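협업로봇 연구 메일링 리스트 > 파지 및 배치 > 스레드 보기
이전 글 | 다음 글 | 스레드 목록 | 검색
9월, Eun-seong Jin

Brustness 평가 절차 수정안을 공유합니다. 지난번 Oğuzhan Toprak 님의 지적은 다음과 같았습니다.

> 거치대에서 물체를 집는 과제는 성공률만으로 정책을 비교하기 어렵습니다.
> 접근 자세의 오차와 접촉 이후의 오차를 분리해서 보고해 주십시오.
> 손목 영상의 흐림도 두 구간에서 따로 다루는 편이 좋겠습니다.

지적을 반영하여 에피소드를 접근, 파지, 이탈의 세 구간으로 나누었습니다. 과제 대상은 검은색 철사 거치대와 가늘고 긴 녹색 물체입니다. 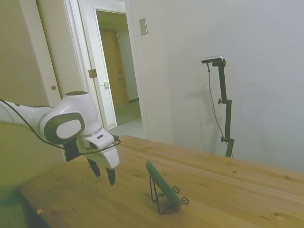
Eun-seong Jin

접근 구간의 종료 시점은 그리퍼의 하강 속도가 임계값 아래로 떨어지는 첫 프레임으로 정의합니다. 사람이 직접 라벨링한 시점과 비교하면 차이의 중앙값은 3프레임입니다. 전체 에피소드는 458개이고, 이 가운데 22개는 시각 동기화 오류로 제외했습니다.

손목 카메라 입력에는 흐림 정도에 따른 가중치를 적용했습니다. 라플라시안 분산이 낮은 프레임은 버리지 않고 손실 항의 비중만 줄입니다.

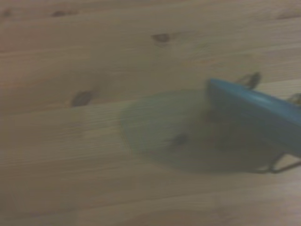 가중치의 하한을 0으로 두면 빠른 이동 구간의 학습 신호가 거의 사라지므로 하한은 고정값으로 유지했습니다. 이 값은 Verbridge 설정 파일의 blur_floor 항목에서 바꿀 수 있습니다. 고정 카메라 입력에는 같은 가중치를 쓰지 않습니다.

파지 구간에서는 손가락 끝과 물체 장축이 이루는 각도를 기록합니다. 물체가 기울어진 채 잡히는 경우도 파지 자체는 성공으로 처리하고, 각도 오차는 별도 열에 남깁니다.
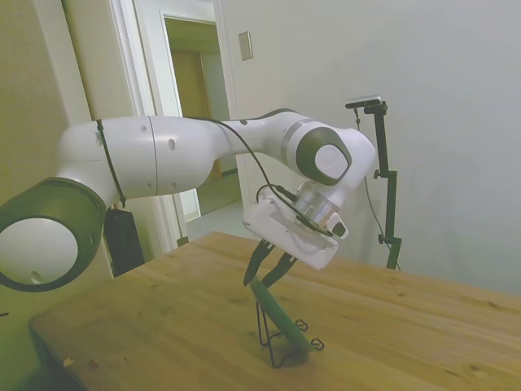 물체가 거치대에 닿은 상태에서도 파지 성공으로 기록합니까?
기록합니다. 파지 판정은 손가락 간격과 모터 전류만 사용하며, 거치대와의 접촉 여부는 이탈 구간에서 판정합니다.

가중치를 적용한 정책은 기준 정책보다 파지 실패가 18건 적었습니다. 이탈 구간에서는 차이가 확인되지 않았습니다. 조명 조건별 결과는 표본이 고르지 않아 이번 표에서 뺐습니다.
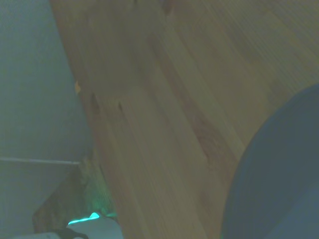
Nam-gil Maeng: 이탈 구간에 차이가 없다면 가중치의 효과는 접근 자세 추정에 한정된다고 보는 것이 맞겠습니다. 고정 카메라만 사용한 대조군을 추가해 주시면 해석이 분명해집니다. 제외된 에피소드의 목록도 함께 올려 주십시오.

대조군은 같은 시드로 다시 학습하겠습니다. 제외 목록은 Lavska 저장소의 excluded.csv에 올려 두었습니다.

Eun-seong Jin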